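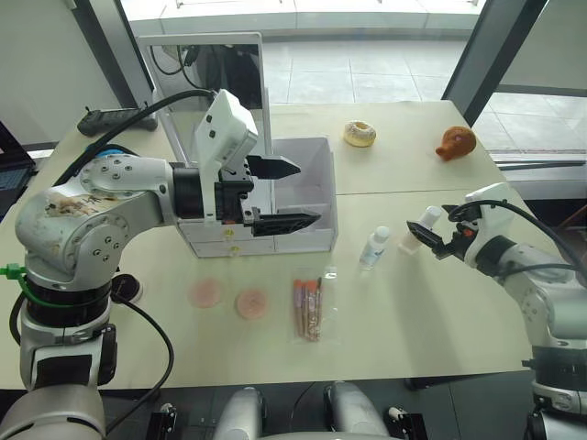 Progress on the Umance starter set, July. The layout is settled and we have stopped changing the item list. The organizer keeps its mirror and two shallow drawers, and the two pink sponges and the bag of brushes are still to be given fixed places.

Lamrani delivered 155 organizers. We checked all of them and set 9 aside for drawers that stick — these go back at the supplier's cost.
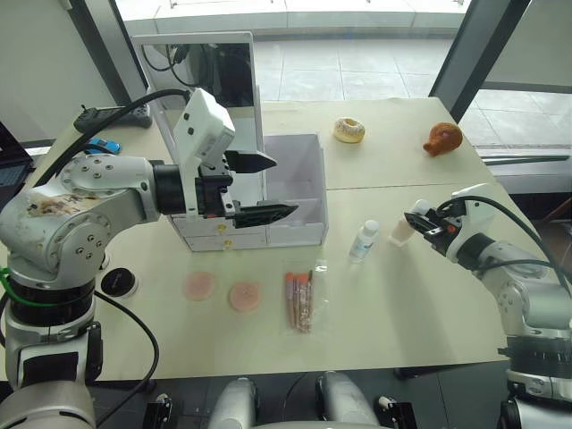
The replacements should arrive before packing starts. Grusex has confirmed the carton size, and the printed insert is with them for a last check.

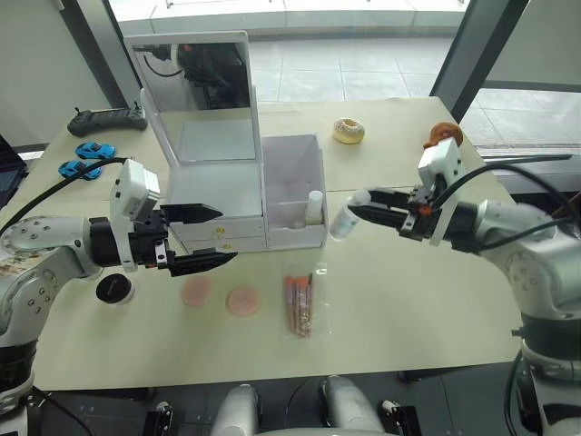
Will the sticking drawers delay the first shipment?
The first shipment needs fewer sets than we have in good condition, so the date stands.

Spending is within the grant. We have 900 dollars left for cartons and labels. The one open question is storage order. Bottles stay upright in the open compartment beside the drawers, and small flat items go in the lower drawer, which pulls out by its knob.

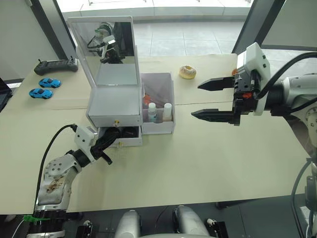 Next month we write the packing sheet. It will list the drawers first and the bottles last — two bottles side by side leave them easy to see through the translucent wall.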